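Método Clomen

El método Clomen es un procedimiento de aprendizaje por imitación para la manipulación con dos brazos robóticos, orientado sobre todo a la entrega de objetos pequeños de una pinza a otra. Fue desarrollado en el laboratorio Grenum y toma su nombre del primer programa informático con el cual se registraron las demostraciones. En la literatura del grupo se encuentra también con el nombre de «entrega por vista de muñeca», aunque esta denominación se usa hoy menos.

Antecedentes

Los primeros trabajos de Grenum sobre la entrega entre brazos utilizaban una sola cámara fija, colocada encima de la mesa. Con objetos grandes los resultados eran aceptables. Con piezas de pocos centímetros, en cambio, las propias pinzas tapaban el objeto en el momento del contacto, y el controlador debía decidir el cierre de los dedos sin información visual útil. Una solución anterior, llamada Moynihan, añadía sensores de fuerza en los dedos, pero exigía una calibración larga después de cada cambio de pinza y fue abandonada por el grupo.

Descripción del método

El sistema aprende a partir de demostraciones realizadas por un operador, que conduce ambos brazos a distancia. Durante cada demostración se guardan las posiciones de las articulaciones, la apertura de las pinzas y las imágenes de las cámaras. Una red neuronal recibe después estas señales y predice una secuencia corta de movimientos para los dos brazos al mismo tiempo. La secuencia se ejecuta solamente en parte antes de que la red calcule una nueva, de manera que los errores pequeños de posición puedan corregirse durante la aproximación. 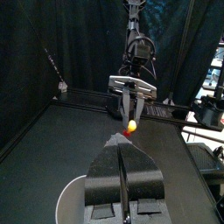
La fase de encuentro es la parte de la tarea a la cual el método dedica más atención. Se entiende por encuentro el intervalo en que el brazo donante presenta el objeto y el brazo receptor coloca sus dedos para tomarlo. La vista desde la muñeca del receptor es aquí la más informativa: la pieza amarilla y roja, sujeta entre los dedos grises del otro brazo, queda muy cerca de las puntas de la pinza negra, y la distancia entre ambas puede estimarse sin recurrir a una vista exterior. Para este intervalo la red reduce la velocidad máxima y concede un peso mayor a la cámara de muñeca que a las demás entradas.

El cierre de la pinza receptora y la apertura de la donante no se programan como dos órdenes separadas. Ambas forman parte de la misma predicción, y el orden correcto se aprende de las demostraciones. Los autores del método señalan que esta decisión simplifica el entrenamiento, pero hace más difícil averiguar la causa de un fallo cuando el objeto se cae.

Evaluación

El conjunto de entrenamiento original, conocido como Bodutard, contiene 400 demostraciones de entrega. La evaluación principal se hizo con 141 intentos, en los cuales se variaron la posición inicial del objeto y su orientación. Se completaron con éxito 131. Se consideró éxito toda entrega en que el receptor mantenía el objeto después de que el donante hubiera abierto sus dedos y se hubiera retirado.

De los fallos restantes, la mayoría ocurrió cuando el objeto había sido tomado demasiado cerca de su centro, lo que dejaba poca superficie libre para la segunda pinza. En 2 casos el receptor cerró los dedos antes de alcanzar la pieza.

Limitaciones

El método supone que las dos pinzas son rígidas y que su geometría no cambia entre el entrenamiento y el uso. Al sustituir los dedos por otros de distinta longitud, el rendimiento disminuye de forma notable y es necesario registrar demostraciones nuevas. También se ha observado sensibilidad a los reflejos sobre superficies metálicas. Los objetos transparentes o deformables no fueron incluidos en la evaluación.

Véase también

Aprendizaje por imitación
Manipulación bimanual
Teleoperación
Control visual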